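Evaluation of the Stoltisitz Handheld Gripper Kit for Recording Kitchen Tasks

Student project report
Author: Wálter Sánchez
Course: Applied Robotics Lab

1. Purpose

The course asked each student to take one commercial data recording product and test it against its own documentation. I was assigned the Stoltisitz kit, a set of handheld grippers with a camera on the tool. The operator holds the grippers and does the task by hand, and the recordings are later used to train a robot arm with the same fingers. The report covers setup, recording, export and the condition of the parts at the end. Training a policy was outside the scope.

2. What was supplied

The kit was on loan from the distributor, Giltier, for the length of the project. The basic set is listed at $299 without the carrying case. The case is sold separately and I did not test it. Documentation consists of a printed quick start sheet and a longer manual on the support site. The two disagree on the order of the calibration steps. The manual is correct.

The desktop software is called Purava. It handles pairing, calibration, playback and export. I used the version that was current in August and did not update it during the test, so that all sessions would be comparable.

3. Setup

Calibration requires the operator to open and close each gripper fully, then hold it still against a flat surface. The software accepts the result or asks for a repeat. It does not say which of the two grippers failed, so both have to be done again. After a few sessions I learned to close the fingers slowly. Fast closing was the usual cause of a rejected calibration.

Pairing was stable when the laptop was in the same room. With the laptop in the next room the connection dropped often enough that I stopped trying.

4. Test tasks

All recording took place in a home kitchen. I chose it over the lab bench because the manual states that the kit is meant for ordinary rooms, and the lab bench has matte surfaces and even light. Three tasks were defined:

Task A: move a bowl from one place on the counter to another.
Task B: lift the top plate from a stack and set it down beside the stack.
Task C: take the lid off a pan by its knob and put it back.

Each attempt was saved as one episode. An episode was kept if the object stayed in the fingers from pickup to release and the tracking was not flagged by the software. Nothing was cleared off the counter beyond what the task needed.

5. Recording conditions

The counter has a patterned mat on one side and a black glass cooktop on the other. Dishes were stacked on the mat over the printed cat, with the bowls behind them. The wok lid is polished stainless steel and gives strong vertical reflections, and the wall tiles carry few features apart from a group of stickers on the left. I expected the mat to help the tracking and the lid and tiles to hurt it.
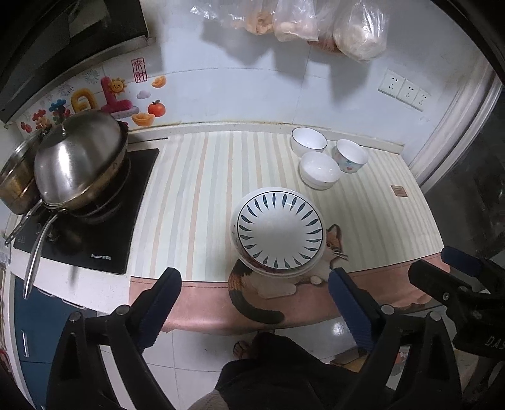 6. Results

In total 1584 episodes were recorded. Of these, 461 were rejected, either by the software or by me on playback, which leaves 1123 usable episodes.

Task A had the lowest rejection rate. Bowls were easy to hold by the rim, and the ribbed pads did not slip on the glaze. Most of the rejected episodes came from starting the motion before the recording tone.

Task B was slower. The fingers have to get under the rim of the top plate without pushing the stack, and the pads are thick for this. I ended up approaching from the side at a shallow angle. Some playback files show the second plate moving along with the first for a short distance. I rejected those.

Task C had the highest rejection rate, and tracking was the main reason. When the camera came close to the lid, the estimated path of the tool jumped and the episode was flagged. Approaching from higher up reduced the problem but did not remove it. The small knob was less trouble than I had assumed.

7. Export

Purava exports in its own format and in one open format. The open format worked with the course scripts after one field was renamed. For comparison I looked at last year's report on the Montoya kit, which needed a separate conversion tool. On this point the Stoltisitz kit is ahead. Export speed is poor, however, and the program cannot record while an export is running. I ran exports overnight from Friday on.

8. Wear and comfort

The pads showed light scuffing at the tips at the end of the project. No screws came loose. The grips are sized for a larger hand than mine, and I took a break after every 5 sessions. The trigger spring is stiff, and a softer one is not offered.

9. Assessment

The kit does what the manual claims for open handling tasks on a textured surface. For work near polished metal I would plan for a high share of rejected episodes and record extra. The calibration message should name the gripper that failed, and the quick start sheet should be corrected. I have sent both points to Giltier and had no reply by the submission deadline.

10. Open items

- Repeat Task C with a matte lid, same operator and same height of approach.
- Test thinner pads on the plate stack if the distributor can supply them.
- Check whether the connection drops are caused by the walls or by the laptop.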